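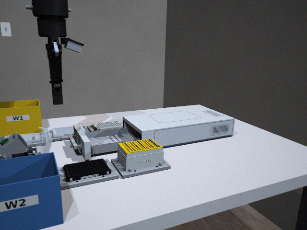 Does a drawer fault in the simulator mean the real reader would have faulted too?

It might, but treat the message as a claim to be checked. Zotus reports E4 whenever the drawer position and the expected position disagree, and a bad model file will set it off as easily as a bad move.

4.2 Clearing a drawer fault (E4)

This section applies to the Satance bench package, revised May 24, 2024. It replaces the December version, which told you to press Resume and carry on. Don't do that.

CAUTION: Resume clears the message. It does not re-check the drawer. If the arm is sent to load a plate while the drawer position is wrong, the gripper can strike the drawer or its front plate.

1. Pause the run. Don't close the session or you will lose the contact log.

2. Raise the arm straight up to its safe height. Use the manual jog, at 10 per cent speed. Avoid "Go Home" -- it takes the shortest path, and the shortest path may go through a tip rack.

3. Check that the gripper is empty. Look at the view yourself. The status line says "empty" when the fingers were told to open, whatever they may still be holding.

4. Open the contact log and find the last entry before E4. If it names the drawer, go to step 5. If it names a rack, a plate or a bin, go to section 4.3.

5. Compare the drawer travel in the log with the travel in the model file. A difference of up to 2 mm is accepted. Anything more is a fault, even if the drawer looks fully open on screen.

6. Reload the instrument model and run the drawer open and closed, with no plate, nearly ten times. Stop at the first E4.

7. If no fault appears, restart the run from the last saved step.

Note: The Burkum drawer model shipped with two handle shapes. The older one sits too close to the gripper path and gives false contacts. Conceição builds use the newer shape by default, but an imported layout will quietly bring the old one back. Check after every import.

Note: A clean result in step 6 shows that the model behaves. It says very little about a real drawer with a worn rail. Repeat the test on the bench at low speed, with a hand near the emergency stop, before you load samples.

If E4 comes back after step 7, save the log and leave the run paused. See section 4.5 for what to send to support.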